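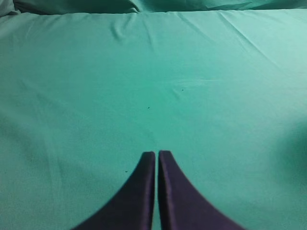 3.2. Recogida de demostraciones

El conjunto Saliba se grabó íntegramente por teleoperación, con seis operadores que se turnaban ante el mismo puesto. El brazo se manejaba con un mando de seis grados de libertad y un gatillo proporcional para la apertura de la pinza, y la interfaz de grabación, Osau, guardaba de forma sincronizada las imágenes, la posición cartesiana de la muñeca y la consigna de apertura. Llegamos a esta configuración después de dos intentos con guiado manual del brazo, que daban trayectorias preciosas y unas imágenes inservibles: la mano del operador aparecía en casi todas las tomas y la política aprendía a esperarla.

Cada episodio comienza con el brazo en una postura de reposo elegida al azar dentro de un volumen pequeño sobre la superficie de trabajo. El operador recibe por escrito la instrucción de la tarea, pulsa el pedal, ejecuta y vuelve a pulsar. No se le pide rapidez. Al principio sí fijamos un límite de tiempo, y los movimientos salían bruscos y con muy pocas correcciones. Al retirarlo aparecieron las pausas, los pequeños retrocesos y los segundos intentos de agarre, justo el material que más nos interesaba (¡y que tanto cuesta encontrar en los conjuntos anteriores del grupo!).

El total asciende a 1288 episodios aceptados. Otros 179 se descartaron en la revisión, casi siempre por pérdida de sincronía entre la cámara y el registro articular, y en menor medida por instrucciones mal leídas. Los agarres fallidos se conservan siempre que el operador se recupere dentro del mismo episodio. Dima Nassar y Akihiko Ogura revisaron las grabaciones por separado y resolvieron juntos los desacuerdos, que se concentraban en una cuestión: cuándo puede darse por terminada una tarea de colocación si el objeto queda en el borde de la zona de destino.

3.3. Vista de muñeca y superficie de trabajo

La cámara de muñeca es, a nuestro juicio, la fuente de información más rica de todo el montaje. Se mueve con la pinza, mantiene los dedos en la imagen y ofrece una relación muy directa entre lo que se ve y lo que se ordena al gatillo. En la Figura 3 los dos dedos, de un violeta casi negro, suben desde el borde inferior y están casi cerrados, sin nada entre ellos; por la ranura que los separa se distingue una línea muy fina de tela. Un observador humano puede juzgar la apertura de un vistazo, y el codificador visual dispone de esa misma señal sin necesidad de leer el estado articular.

Figura 3. Vista de la cámara de muñeca sobre la tela, con la pinza casi cerrada y sin objeto.

La tela verde azulada merece un comentario. Habíamos previsto un tablero rígido y terminamos prefiriendo un tejido por la variación que introduce. Incluso sin objetos, la superficie de la Figura 3 tiene arrugas finas, una franja pálida cerca del centro, una sombra suave a la derecha y tres motas diminutas. El brillo tampoco es uniforme: la parte superior derecha queda bastante más clara que las esquinas inferiores. Al fondo, la tela recogida forma un reborde que cierra el espacio visible. Una política que confunda un pliegue con el canto de un objeto se delata enseguida en estas condiciones, y poder observarlo durante el desarrollo nos ha ahorrado muchísimo trabajo de diagnóstico.

Por ese motivo el protocolo no obliga a planchar ni a tensar la tela entre episodios. Los operadores la recolocan cuando un pliegue impide la tarea y, en los demás casos, la dejan como esté. Tampoco se aplica corrección de iluminación a las imágenes almacenadas: se conservan tal como las entrega la cámara, y cualquier normalización se realiza al cargar los datos para que otros grupos puedan elegir la suya.

3.4. Episodios sin objeto

Una parte del conjunto, alrededor de 121 episodios, corresponde a movimientos sobre la tela vacía. El operador acerca la pinza, la abre y la cierra a distintas alturas y se retira. La propuesta fue de Despina Husar y al principio la acogimos con cierto escepticismo, pues parecía un gasto de horas de grabación en ejemplos sin tarea. El resultado nos entusiasmó. Al incluirlos en el entrenamiento, el modelo Nudska dejó de levantar la muñeca tras cerrar los dedos en vacío, un error muy persistente en las primeras versiones, y empezó a reabrir la pinza y a buscar de nuevo.

Los episodios sin objeto llevan una etiqueta propia y se reparten entre entrenamiento y validación con la misma proporción que el resto. Dalal Masri preparó además una anotación por fotograma del estado de la pinza (abierta, en cierre, cerrada en vacío, cerrada con objeto), que usamos como tarea auxiliar. La clase «cerrada en vacío» procede sobre todo de estos episodios, aunque también hay instantes útiles en los agarres fallidos. En la sección 4 comparamos el entrenamiento con y sin esta tarea auxiliar, manteniendo fijos el codificador y el número de pasos.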